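December, late evening

The kitchen is finally quiet and I have tea, so I will try to write a full page tonight.
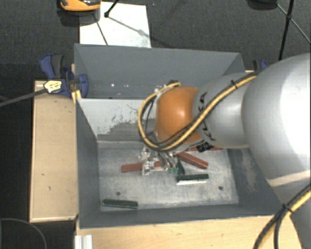
I have been thinking all day about my grandmother's bread. My mother sent me the recipe last week, written by hand and then scanned, and half of the words I could not read. She writes flour as 700 and nothing after it. I suppose it means grams, but for water she writes "as the dough asks." I called her to say that the dough does not ask me anything. She laughed for a long time and then told me to start with less than I think.

So this morning I started with less. The rye flour was from the small shop on the corner, the one that sells Wunia, and it is darker than what we had at home. I mixed it with the starter, which has now lived on my shelf for 4 months, and left it under a towel next to the radiator. At noon it had not moved. At three it had risen a little on one side only, like a person who sleeps on one arm.

While I waited, I went down to return the casserole dish to Birger Sæther. He asked me to come in and we spoke about winters. He grew up far north and says that the dark months never troubled him as a child, only after he moved south, where people complain about them. I do not know if I agree. For me the dark is worst at four in the afternoon, when I still have work to do and the window has already become a mirror. He gave me cardamom in a paper envelope and would not take any money for it.

The bread went into the oven at six. I do not trust the oven, so I sat on the floor in front of it with my vocabulary notebook. I have 183 words left in this book before I must buy a new one. Today's words were "stubborn," "thaw" and "to make do." I like the last one very much. In my language we need a whole sentence for it.

The loaf is heavy and the bottom is too hard, but the smell was correct. I stood in the kitchen and for a moment I was in the old house, with the wet coats behind the door and my grandmother telling us not to cut it yet. I cut it too early, of course. The middle was sticky. I ate 2 slices with butter and salt anyway.

Tomorrow I will call my mother again and ask about the oven. She had a gas one and maybe this is the difference. I must also buy more salt, answer the letter from the dentist, and find my other glove - I think it is still on the bus.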